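# Grasp Timing on Thin Objects with a Two-Armed Robot

Tonantzin Villaseñor, final project report, April 7, 2022

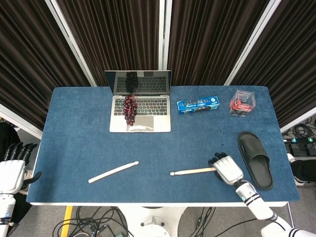 Why do thin round objects cause more failed grasps than larger ones?

A thin stick lying on a table leaves very little height for the fingers to work with, so a small error in when the hand closes has a large effect on the result. A box gives the fingers a few centimeters of side wall to close on. A stick can roll or be pushed away before the thumb gets there.

## 1. Background

My project started from the grasp logs of last year's group. They used a fixed rule, which we call the Ham rule after the name of the script: lower the hand to a set height, wait, close all fingers at the same speed. It did well on boxes and badly on pens, spoons and sticks. Their report put the failures down to camera error. When I read through the logs I saw that many of the failed attempts had a good position estimate and a bad closing time, so I decided to look at timing first.

The question for this project was: if the hand closes based on what the finger motors feel, and the camera part is left alone, how much does the grasp rate on thin objects change?

## 2. Setup

The robot has two arms, with a jointed black-fingered hand on each, and a camera at the head. It works over a table covered in blue felt. I kept the felt for all runs. It has more friction than a bare tabletop, which slows down rolling, and the numbers in this report should be read with that in mind.

The objects are household things of mixed size and stiffness. The thin-object tests used wooden drumsticks. The rest of the table was deliberately left cluttered, with things like a laptop, a bunch of grapes, a cardboard box and a slide sandal around the sticks. A clean table makes the camera's job too easy and I wanted the two methods compared under the same mess.

Software:

- **Noner** finds objects and gives a position and a long axis for each one. I used it as it was.
- **Kinero** plans the arm path. I changed only the approach speed limit.
- **Trillell** is the closing controller I wrote for this project.

## 3. Method

Trillell splits the grasp into two stages. In the first stage the hand comes down over the stick with the fingers half curled, until the motor current in any finger goes over a threshold. That is taken as contact with the table or the object. The hand then backs up a few millimeters. In the second stage the thumb moves first and stops at contact, and the other fingers close against it.

The Ham rule does not use current at all. It moves to a height and closes.

I set the current threshold by hand. Too low, and the controller took its own friction for contact and closed in the air. Too high, and the fingertips pressed hard enough into the felt to drag it. The value I ended up with was 16 percent of the rated finger current. I did not tune it per object.

Each attempt went like this:

1. Place the stick at a random position and angle inside the marked area.
2. Run Noner and save its estimate.
3. Run the grasp with either Ham or Trillell, picked by the script.
4. Lift the hand and hold for 5 seconds.
5. Log success if the stick is still in the hand at the end of the hold.

The script picked the method at random so that wear on the fingertips would affect both methods about equally. I ran both hands, but most attempts were with the right one. The left hand had a weak thumb motor for part of the semester and I threw out the attempts from that period.

## 4. Results

After removing the bad left-hand data there were 1,170 attempts, counting both methods. Of those, 811 were successful. The split was not even. Trillell did better at every stick angle I tested, and the gap was widest when the stick lay nearly parallel to the fingers. At that angle the Ham rule often closed beside the stick and rolled it away.

When the stick lay across the palm the two methods were close. I think the position of the hand matters less there, because the fingers cross the stick somewhere along its length even if the estimate is off.

Trillell is slower. The back-up step and the thumb-first close add roughly a second to each grasp. For this project that was fine, but for a long sorting job it would add up.

## 5. Failures

I went through the failed Trillell attempts and sorted them by cause. The most common one was early contact, where a finger touched a neighboring object on the way down and the controller took that for the table. The hand then backed up and closed on nothing. The sandal caused a lot of these when it was next to the stick, since its sole is just high enough to catch a fingertip.

The second cause was slip during the lift. The stick was in the hand but held too far from its balance point, and the heavy end swung down. Trillell has no way to notice this. It checks contact when closing and then stops checking.

The third was a wrong axis from Noner, mostly when two sticks lay near each other and were merged into one object. I counted these as failures of the whole system even though the closing controller had nothing to do with it.

## 6. What I would change

The early contact problem could probably be reduced by comparing the hand height at contact with the known table height. I had a version of this in October but it used a fixed table height, and the felt is not perfectly flat, so it rejected good contacts near the edge. A height map of the table would be better.

I would also keep reading motor current during the lift - it is already logged, just not used. A change in load on the outer fingers should show up before the stick drops.

The threshold should be set separately for each hand. The two hands have different friction and one number for both was a compromise.

The logs and the Trillell code are in the group folder. The README there lists which log files belong to the thrown-out left-hand period.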